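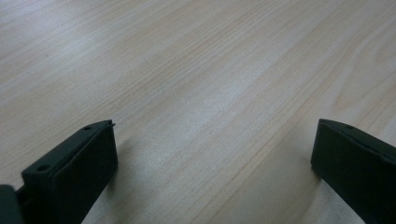 4. The table as a place to put things

We began this part of the study with the plainest object in the room, and it turned out to be one of the most rewarding. People treat a table as background. Yet when we asked our 38 participants to talk about where things go, nearly all of them started with the surface itself: how pale it was, which way the grain ran, how far their arm had to reach. One woman spoke for two full minutes about the grain and used it to line things up "like rows in a garden." We were delighted by this, and it shaped the coding scheme we describe in Section 5.

A light wood surface suits this kind of work very well. Dark objects stand out on it, and a fine grain gives the eye a faint sense of direction without drawing lines for people to follow. Boychuk's earlier pilot at Kurwood used a plain white top, and her participants often drifted toward one edge over the course of a session. We saw much less drift on wood. The sample is small and the rooms were different, so we offer this as a hint for others to pick up, but it is a lovely one!

4.1 The basket in the middle

Figure 4 shows the table with an open wire-mesh basket at the center of the top, its long side running left to right. The table has rounded corners and stands on gray carpet.
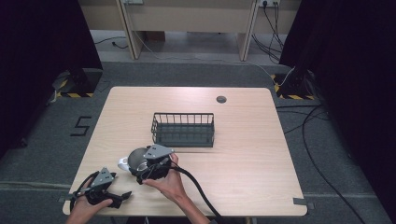 Figure 4. Rectangular light wood table with an empty dark gray wire-mesh basket.

The choice of mesh mattered more than we expected. In the Lamont sessions we had used a solid bin, and participants said they kept leaning in to check what was already there. With thin bars and a slatted bottom, the contents can be seen from a normal sitting position, and people planned further ahead. Several named the next item before they had let go of the last one.

Placement mattered too. A central basket splits the tabletop into zones, and participants quickly gave those zones names of their own: "the waiting side," "the done side," and our favorite, "the maybe corner." The names held steady within a person and varied wonderfully between people. Of the 50 layouts we collected, 12 had no maybe corner of any kind, and those were also the layouts where items were moved least once they had been set down.

Small fixed features of the table found their way into the talk as well. The round grommet hole near one corner came up again and again as a landmark ("just short of the hole"), even though our instructions never mentioned it. Thérèse Boychuk has suggested that such marks work like furniture in a familiar room, and we return to her idea when we compare the Rakov and Uvwood layouts in Section 6.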